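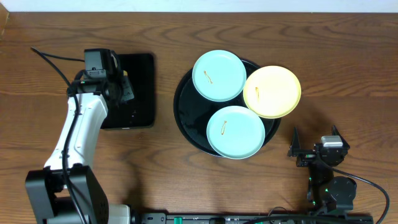 Lists > Tableware and Table Care > Threads > Round trays and plate overhang

Subject: Re: Three plates on a round tray, plus marks on pale glaze

Replying on list, as the same question came in off list from a member who has the Emmont tray.

On Tuesday an earlier poster wrote:

> I have been using a round black tray with a raised rim for carrying
> plates between the kitchen and the table. It is the Brelau one, the
> larger of the two sizes. One plate is fine and two are tolerable.
> With three, each of them hangs over the edge somewhere, however I
> turn them. Is the tray too small, or am I laying them out badly?
>
> Second question. The pale blue plates show sauce very clearly. An
> orange-brown streak left on one through the evening has gone faint
> but will not come off with the sponge. Bleach?
>
> Third, the tray has started to slide on the table. The table is
> oiled wood with a fairly open grain. I would like to avoid
> scratching it.

Taking these in order.

1. Size

The larger Brelau measures 318 mm across the inside of the rim. That is the figure to work from. The catalogue figure is taken over the outside and tells you what cupboard it will go in, but little about what it will hold.

For three equal round plates to lie flat inside a round rim, touching one another and the rim, each plate can be a little under half the inside diameter. A side plate meant for bread may pass. An ordinary dessert or breakfast plate will not, and turning them makes no difference, as the layout is the same triangle at any angle. So the layout is not at fault.

Overhang in itself is acceptable. What matters is where the foot ring of the plate lands. If the whole foot ring is on the floor of the tray and the flared part of the plate passes above the rim, the plate is level and fairly stable. If part of the foot ring is up on the rim, the plate is tilted and will move when the tray is tipped. The rim on mine stands 7 mm above the floor, and the lip of an Iven plate clears it. A coupe plate with a shallow foot may not. Put one plate on the tray, press down on the overhanging side with a finger, and see whether the opposite side lifts.

Weight next. The Iven plates I have weigh 473 g each, empty. Three of them close to the rim put the load a long way out from the middle. This balances while all three are there. Take one off while holding the tray in one hand and the other two will pull it down on their side. Set the tray down first, then unload. When serving from the table, push the remaining two towards opposite sides.

If you need to carry three full plates with no overhang, the Stefanou oval takes two properly and the third is a second trip. I do not know of a domestic round tray that does it and still goes through a standard kitchen door comfortably with elbows out.

2. Marks on pale glaze

No bleach. It is rarely needed on sound glaze and can work its way into any crazing. For tomato or chilli oil, try in this order:

- washing-up liquid neat on the mark, left for 20 minutes, then hot water
- bicarbonate of soda mixed to a paste with water, rubbed with a soft cloth
- the same paste again, left overnight under a damp cloth

If a fingernail catches on the streak, it is residue on top of the glaze and will come off. If the surface is smooth and the colour is still there, look at it under a strong light for fine cracks. A stain in the crazing will fade slowly with washing and may never go fully. I would stop using that plate for oily food — it is still sound for toast.

Avoid melamine sponges on the blue. They take down the gloss, and the dull patch then holds the next stain.

3. Sliding

Wash and dry the underside first. A film of oil from the table is the usual cause. If it still slides, use a thin rubber or silicone mat under it, but lift the mat after the meal. Some rubbers react with oil finishes and leave a dark outline, which on a pronounced grain is hard to sand out evenly. Felt pads protect the wood well and make the sliding worse.

Gloss black trays also show every speck and fine scratch under a ceiling light. I dry mine with a cotton cloth and store it on edge. Stacked flat under the plates, it was scratched within a month.

If anyone has the inside measurement of the Emmont round, please post it. The member who asked has only the outside figure.

Recent threads in this list
Re: Oiling a table with open grain in January
Foot rings that scratch glass shelves
Stefanou oval: handles or no handles
Re: Iven dessert plates, replacement for a chipped one
Trivets for narrow tables

This archive uses cookies to remember your thread view. By continuing to browse you accept their use. Accept | Settings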